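Cómo forrar una papelera de rejilla para tirar restos de comida

Por Yeshi Mekonnen

Las papeleras de rejilla se pensaron para papel. Si va a usarla en la cocina o en la mesa de trabajo, necesita una bolsa bien puesta, o las migas acabarán en el suelo.

Materiales: la papelera, una bolsa fina y un recipiente bajo para los restos.

1. Mida el contorno de la boca. La mía tiene 62 cm; la bolsa debe abrir un poco más.

2. Sacuda la bolsa para que entre aire y métala hasta que toque el fondo.

3. Doble el sobrante hacia fuera, por encima del borde. Deje caer al menos 6 cm por todo el contorno – con menos se escurre hacia dentro al primer peso.

4. Pase la mano por el interior para pegar el plástico a las paredes. No hace falta que quede liso.

5. Ponga la papelera sobre la mesa, detrás del recipiente, con la boca despejada. 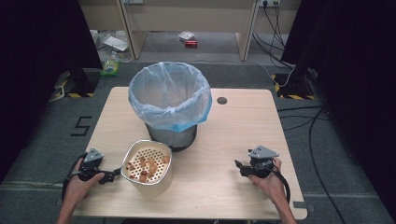
6. Pase primero los trozos grandes, de uno en uno. Si el recipiente tiene el fondo perforado, vuélquelo solo al final y dele dos golpes suaves contra el canto de la mano.

Para retirar la bolsa, levante el doblez por los dos lados a la vez y ciérrela antes de sacarla. En julio la cambio a diario, aunque esté medio vacía.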